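Demonstration gathering (robot learning)

Demonstration gathering is the job of collecting examples for a robot to learn from. Somebody (or some piece of software) makes a robot do a task properly, everything the robot sees and does gets saved, and later a learning program tries to copy the behavior. You'll also see it called demo collection or teaching data, and in older articles on this wiki I called it "showing," which I still kind of like.

I've kept this entry in the first person like my other ones, so expect opinions mixed in with the definitions.

What an example contains

One example is usually called an episode. It starts when the arm begins to move and stops when the task is done or somebody gives up. Inside an episode you have camera pictures, the position of every joint, how far open the gripper is, and the command sent at each moment. The commands are the part people forget to save! Pictures alone tell the learner what the world looked like, and it still has to guess what the arm was told to do about it.

Most episodes also carry a short line of text such as "pick up the cup." Keep the wording boring. On the Brustora set we had 19 ways of saying the same thing before anybody tidied up, including one that was just "cup pls."

Real and simulated collecting

On a real robot, a person steers the arm with a hand controller, a second matching arm, or by pushing the thing around directly. It's slow and pretty tiring – my shoulders give out well before the robot does – but you get real friction, real lighting and real clumsiness.

In simulation the arm, the table and the objects are all computer models. You can reset with one key, move the light, swap one mug for another and go again. The steering can still be done by a person, or by a script that already knows where everything is. Scripted episodes come cheap and look very tidy, and a learner trained only on them can be lost the first time an object ends up somewhere the script never put it.

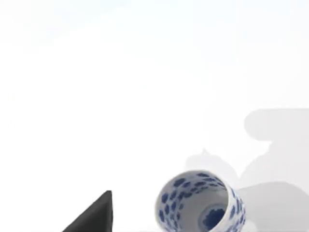
A simulated cup episode: one gripper finger at lower left, the blue-and-white cup to its right.

Cups are a favorite for this kind of work, and I'm fond of them myself. They have an open mouth, a rim you can pinch, and walls that curve away from the fingers if you come in badly. A patterned one on a white surface is easy for the camera to find, and that cuts both ways, so a good set should also have plain cups on busy backgrounds. Shadows are worth leaving switched on too. A learner that has only known flat, even light can treat a gray patch on the table as something to steer around.

Variety and size

People always ask how many episodes they need, and I wish I had a nicer answer than "it depends." The Minthorpe cup set, the one I know best, has 477 episodes split over 4 starting layouts. In hindsight I'd have taken fewer episodes and a lot more layouts. The arm got wonderfully good at those starting positions and then fumbled as soon as the cup was moved toward a corner.

Things that are usually varied include the object, its position and tilt, the lighting, the camera angle and the arm's starting pose. Changing all of them at once is fine in simulation. On a real table I change two at a time, or I lose track of what I've covered.

Failed episodes

Opinions differ a lot here. The Grurnura group throws out every miss. I keep them, labeled as misses, along with any episode where the arm slips and then recovers, since recoveries are gold for a learner that will certainly slip at some point. What you really don't want is a miss filed as a success.

Baumgart check

A quick test used on our projects, named after the workshop where we started doing it. You replay the saved commands from an episode, with no learning involved, and see whether the arm does the same thing again. If it doesn't, the usual suspects are camera pictures and commands saved on different clocks, or a gripper value stored upside down (open as closed, closed as open – yes, I've done it).

See also: Episode; Teleoperation; Replay; Scripted expert; Gripper values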